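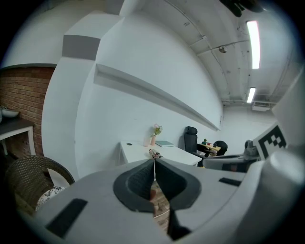 The gripper at the white desk, with flowers.

The Tidy Desk

By Zinhle Fourie

The memo said that the gripper would be learning from us, and that we should try to be good examples. Nandi Matlala read it out loud twice, once in her own voice and once in the voice of her old school principal.

Kovel had 16 people then and one line of business, which was getting furnished offices ready between tenants. We wiped, we straightened, we put the cushion back on the wicker chair with the flowers facing front. A tenant walked in on Monday and believed no human being had ever eaten a sandwich there. It paid badly and I was good at it.

Now each of us would spend half a shift doing the same work with a gripper in hand. You squeezed, the two black fingers closed, and whatever was on the desk came up or didn't. Later a machine called the Arkari would look at all this and learn to do it without a wrist attached. Pravesh Kekana from upstairs explained it with his hands, opening and closing them like a man feeding two invisible ducks.

"So it's going to pick up after people," said Nandi.

"It's going to assist you in picking up after people."

"And who picks up after it?"

Pravesh wrote that down. He wrote down everything, and I never met anyone who had seen it again.

The target was 1,120 pickups each before October. I had never known how many things I picked up in a day. It's a bad thing to know. By the second week I was lifting the same small item off the white desk, setting it down a hand's width to the left, and lifting it again, and when my sister asked how work was I told her I was at 340.

Rosario Bassi was the best of us. She had cleaned hotels for half her life and could make up a room while arguing on the phone. With the gripper she was terrible. She would close it on a pen, the pen would shoot off toward the wall, and she would look at the fingers the way she looked at nephews. Her free hand kept sneaking in to do the job. Pravesh asked her to keep it behind her back.

"I'm fifty-eight," Rosario said. "I'm not a waiter."

But she did it. She stood at that desk with one hand tucked into the back of her apron and moved a teal book from one end to the other, slower than I had ever seen her do anything. Then she stopped by the vase and turned it a little, so the pink blossoms faced the door.

"Was that part of the task?" Pravesh asked.

"The door is there," said Rosario.

He looked at the door. He looked at his tablet, which had a list of tasks on it, and none of them was about doors. "Could you do it again without that?"

She could, and she hated it. For the rest of the afternoon the flowers faced the wall.

The Arkari arrived in the new year. The notice on the board was dated Jan 17, 2018, and promised that all positions would be reviewed in a spirit of partnership. Chantelle Shabalala, who ran the schedule, drew a small coffin next to "partnership" and then had to print a clean copy.

I'll say this for the machine – it was careful. It took most of a morning to clear one desk, and it put down each thing as if the thing were asleep. We were all told to stand back and let it work, so four of us stood back, on full pay, watching a desk get tidy. Nandi brought a chair the second day.

They kept six of us. My new title was Outcome Reviewer, which meant I came in after the Arkari and decided whether a room looked right. If it didn't, I pressed a button on a tablet and picked a reason from a menu. There were 2 reasons, "object misplaced" and "other." I pressed "other" so often that Pravesh came down to see me about it.

"What's other?" he said.

We were in the long room, by the white desk. Everything on it was straight. The book was square with the edge, the glass was by the vase, the chair was tucked in. It looked like a desk that was waiting for bad news.

"Give it a second," I said.

He gave it a second. He tilted his head one way and the other. Then he reached out, checked to see if I was watching, and turned the vase toward the door.

"I'll need to add that to the menu," he said.

"What are you going to call it?"

He was still thinking about it when I left for lunch. Rosario was working at her cousin's hotel by then. I called her and told her, and she wanted to know which way he had turned it.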